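Petus Adds Two Mineral Floor Coatings for Small Commercial Interiors

Joltolier and Usura finishes available to contractors from April

Petus, a maker of mineral-based coatings, has added two floor finishes to its interior line. The products, named Joltolier and Usura, are meant for shops, stockrooms, clinics and other small commercial spaces where a seamless floor is wanted and the existing slab is to stay in place.

Both finishes are supplied as a dry powder and a liquid binder in matched containers. The installer mixes the full contents of each container; part batches are not supported, as the color may shift between pours. Joltolier is the self-leveling grade and is poured over a primed slab. Usura is the trowel grade, used on ramps, thresholds and stair landings where a pourable product would run.

Color is carried through the full depth of the coating. Light scratches therefore show less contrast than they would on a painted floor, and worn areas can be sanded and resealed without matching a surface coat. The color card for the line has 184 shades, most of them in the gray, tan and clay groups. All are offered in a matte seal, and a satin seal can be ordered for wet rooms.
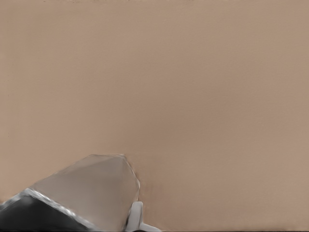 Obradović, an installation firm that laid both grades during the trial period, said that the tan shades were the easiest to keep even across a large pour, and that the dark grays still needed a second pass with the spiked roller – a point it would like to see in the printed instructions. Petus has since added the step to the data sheet.

The trial covered 170 floors. Most were in retail units and back rooms, with a smaller number in dental and veterinary offices. Slabs with active moisture problems were left out of the trial and remain outside the scope of the product. Installers are asked to test the slab before priming and to keep the reading with the job record, as the warranty desk will request it if a claim is made.

Surface preparation is the same for both grades. Old adhesive, curing compounds and loose paint must be removed by grinding. Cracks that do not move may be filled with the line's repair mortar. Moving joints must be carried up through the finish and sealed with a flexible filler; a coating bridged over a moving joint will crack along it, and this is not covered.

Cleaning calls for a neutral floor soap and a damp mop. Solvent cleaners and wax polishes should not be used on the matte seal – they leave glossy patches that can be removed only by resealing. 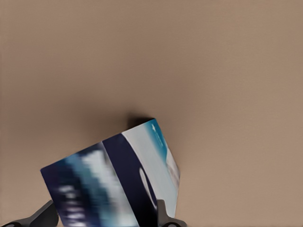
Ordering and Documents

Orders are taken through existing Petus distributors. Data sheets, safety sheets and the color card can be requested from the same source. Sample tiles are available in all shades and are shipped unsealed unless a seal is named on the order form.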